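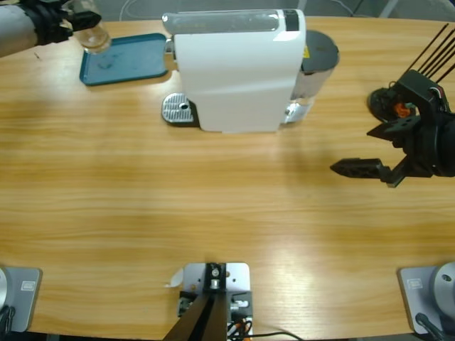 Water Quality Workshop, Bench Notebook
January 13, 2026
Entry by: Velimir Mujić
Read by: Marin Omerović
Subject: Total hardness of tap and well water, Prumley district, and first trial of the Aluso softening cartridge

Purpose

To complete the hardness titrations left open at the end of the previous entry, to repeat the doubtful result from the Dervishi well, and to record a starting value for the cartridge trial. The district has asked for plain figures that can be passed on to households, and the results are therefore given throughout as milligrams per liter of calcium carbonate.

Samples

19 samples were on the shelf at the start of work. All were in capped plastic bottles filled to the neck. The labels on the bottles from the upper road had begun to lift, and the site names were copied onto the bottles in marker before anything was opened. One bottle carried a name that did not match the collection sheet. The sheet says "school, kitchen tap" and the bottle says "school, yard tap." It has been set aside and will not be reported until the person who drew it has been asked.

The Dervishi well sample was drawn again for this entry. The earlier bottle had a visible deposit at the bottom, and there was a question whether some of the hardness had come out of solution on standing. The fresh bottle was clear and was titrated first.

Method

EDTA titration at pH 10, with ammonia buffer and Eriochrome Black T. The endpoint is taken at the first full blue with no trace of red when viewed against the white tile. The buffer was opened under the hood and recapped at once. Anyone using the bottle should do the same, as it loses ammonia quickly and the endpoint then becomes slow and muddy.

The titrant was standardized against the calcium standard before the first sample and again after the last. The two values agreed. The indicator was the dry mixture ground with salt. The indicator solution prepared in August is no longer fit for use and has been discarded; it gave a brownish wine color in the blank and no clean change.

Very hard samples were diluted with deionized water before titration. In the previous entry they were run undiluted, and a fine precipitate was noted in the flask after the buffer went in. That alone would account for the drifting endpoints reported there. The instruction sheet in the front pocket should be amended to say that the titration is to be finished promptly once buffer has been added.

Results

Dervishi well, fresh sample: 508 mg/L as calcium carbonate. Duplicates agreed to within one division of the buret. The earlier bottle, titrated afterward for comparison, gave a lower result, in keeping with the deposit. The fresh value is the one to be reported.

Upper road taps: all very hard, though lower than the well. The houses nearest the pumping station differ little from one another, as one would expect of a common supply.

Lower road taps: moderately hard. These houses are supplied from the reservoir and the difference is plain without any calculation. The endpoint arrived so early on the first of them that it was overrun and the sample had to be repeated. The overrun result is struck out on the sheet and initialed.

Full readings are on the loose sheet clipped to this page and should be pasted in once checked.

Remarks on scale

Several households asked, on their collection forms, whether their water was harming their appliances. The forms name kettles most often, then water heaters, dishwashers and capsule coffee makers. The hardness figure alone does not answer the question. Scale forms where water is heated, and the portion that matters is chiefly the part balanced by bicarbonate. Two supplies with the same total hardness can behave quite differently in a kettle. Alkalinity has not been measured in this series, and it is proposed that it be added to the next one before any advice is given in writing.

In the meantime, the answer given by telephone should be limited to the following. Hardness at these levels is a nuisance and a cost. Scale on a heating element slows the transfer of heat. Appliances should be descaled as their makers direct, with the product the maker allows. Vinegar was mentioned on a number of forms; we should not recommend it for any appliance whose manual rules it out, as some seals do not tolerate it. Callers with questions about health should be referred to the district office.

Cartridge trial

One Aluso cartridge was received from Atton and fitted in the bench housing. It was flushed with deionized water until the outflow ran clear. The first flush was faintly yellow, and the leaflet says that this is to be expected.

Feed water for the trial is the Dervishi well water, on the view that a cartridge that copes with it will cope with anything else in the district. The plan is to pass 2,000 liters in total, drawing a sample of the outflow at regular intervals and stopping early if the hardness of the outflow begins to climb. The outflow of the first draw gave a blue color on addition of the indicator, before any titrant. Hardness at that point is below what the method can measure. No conclusion should be drawn from a new cartridge.

The housing weeps slightly at the lower thread. It was retaped and is better. A tray has been placed under it, and the tray should be looked at before the feed is left running.

Outstanding

Confirm the origin of the school sample.
Order EDTA and pH 10 buffer. 2 bottles of buffer will be enough for the trial.
Prepare reagents for alkalinity.
Amend the instruction sheet as noted under Method.

Note added by M. Omerović: Calculations checked against the loose sheet. The dilution factor was omitted for one of the upper road taps and has been corrected in red. The Dervishi figure stands. Please record the feed temperature with each draw from the cartridge; there is a spare thermometer in the drawer under the balance.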